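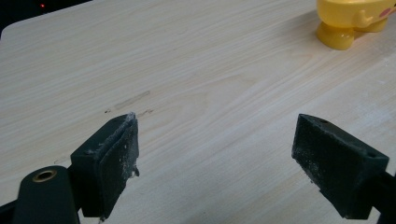

2019-02-07

I have now been told by three different people that I need a standing desk, and every one of them said it with the shining eyes of someone who bought theirs last month. So I did what I always do and went looking for whatever all the excitement rests on.

Not much, as far as I can tell. The claim that gets passed around my office in Ridgeway is that you burn 200 extra calories a day on your feet. I asked where that came from and got sent a link to a store that sells standing desks. The store had a chart. The chart had no source. I wrote to them and got a coupon.

The model everybody wants is the Brusholm, the one with the motor and the four saved heights. I tried one in the Celbridge showroom. It goes up, it goes down, and at full height it wobbles when you type, which the salesman called "natural flex." He also told me the motor had been tested for 4000 cycles. I asked what happens at the end of that and he said most customers never ask. I bet they don't.

What bothers me is how quickly a piece of furniture turned into a health product. My back hurts when I sit badly for nine hours. It also hurts when I stand badly for nine hours, and I know this because I worked a register in Inville for two summers and came home every night wanting to lie down on the kitchen floor. We had no special desk there. We had a rubber mat, and we fought over it.

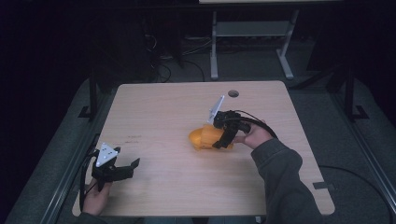 I did run my own little test, for what that's worth. For most of February last year I stacked two crates on my regular desk, put the laptop on top and stood up every morning until lunch. I wore a cheap step counter too, and my best day came out to 3946 steps, on a day I forgot my keys and had to walk home for them. Standing did nothing for the number at all. What I did notice was that anything fiddly made me want to sit back down. Put a plain pale wood table at a decent height, something like the one in the second photo with the orange toy-like piece on it, and I can do hand work there for ages without thinking about my spine. Put me at my crates and I lean on one hip, then the other, then both elbows.

Maybe I did it wrong. That's what the standing desk people say: wrong shoes, wrong mat, wrong height, you have to ease into it. Fine, but if a thing only works with the right shoes and the right mat and a month of easing in, I'd like to see that on the price tag.

For now I'm keeping the old desk and getting up when the coffee runs out. If somebody has a real study, one that wasn't paid for by a company with desks to sell, send it over and I'll read it. I mean the study, please, and not the article about the study. I already have the coupon.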